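Brestton's old seed warehouse to reopen as a home for community growing

Plans for the Jayasinghe Seed Library have been given the go-ahead, and the doors will open in June

Gardeners, allotment holders and anyone with a sunny windowsill will soon be able to borrow vegetable and flower seed free of charge, as the Jayasinghe Seed Library gets ready to move into its first permanent home in Brestton.

The library began as a couple of biscuit tins passed between neighbours on Wirkenstead Road. It now holds 532 varieties, from broad beans and beetroot to a purple-podded pea that has been grown in the same Brestton family for three generations. Members take home a packet in spring, grow the plants, let a few of them run to seed and bring some back in autumn for the next person.

The new premises are on the ground floor of the former Brorkadon seed warehouse, which has stood unused since the company moved its packing work out of town. Much of the original shelving is still there, along with the brass scales and a wall of shallow drawers that could hardly have been better suited to the job.

Hashini Patwary, who runs the library, said: "I walked in with a torch, pulled open the first drawer and found a label for 'Carrot, early'. I may have squealed. We have spent years keeping seed in spare bedrooms and under stairs, so having a cool, dry room with proper drawers is a dream. Now we can say yes to people who want to give us things!"

Opening hours will be longer than anything the library has managed before, with evening sessions until 8pm for those who can't get away from work during the day. Membership is free and there are no fines. If the slugs get there first, or the plants bolt in a hot spell, members are simply asked to let the library know what went wrong so that the notes for that variety can be updated.

Those notes are a treasure in themselves. Janaka Dissanayake has been typing them up over the winter from postcards, envelopes and the backs of receipts, and they will be available to read at the front desk. They cover sowing dates, soil, flavour and which beans are worth the bother of stringing.

"Seed catalogues are written for the whole country," he said. "Ours are written by people on the same hill as you, with the same wind. One lady wrote 'do not believe the packet, wait until May' and underlined it twice. She was right, too."

The library will also lend out tools for seed saving, including sieves, drying screens and isolation cages for keeping squashes and chillies true to type.
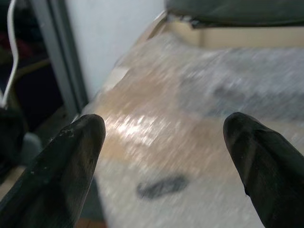

A programme of workshops will run from opening day through to the first frosts. Sabina Khondokar will lead sessions on saving tomato seed, a wonderfully messy business involving jam jars and a certain amount of smell, and Tharushi Wijesinghe will teach growing gourds and long beans in a British summer. Children's sessions will be held in the yard, where 3 large raised beds are being filled with compost.

The library hopes to hand out 2,000 packets in its first season at the warehouse. Donations of home-saved seed are very welcome - please label them with the variety, if known, and the year they were gathered. Mystery beans will be accepted and grown on to see what comes up.

Pauline Pickering, who gave the library its first runner beans, will cut the ribbon at 2pm on opening day. Tea and cake will be served in the yard, and every visitor can choose a packet to take home.

ENDS

Notes to editors

The Jayasinghe Seed Library is open to all and no gardening experience is needed. Hashini Patwary and Janaka Dissanayake are available for interview, and visits to the warehouse before opening can be arranged through the library.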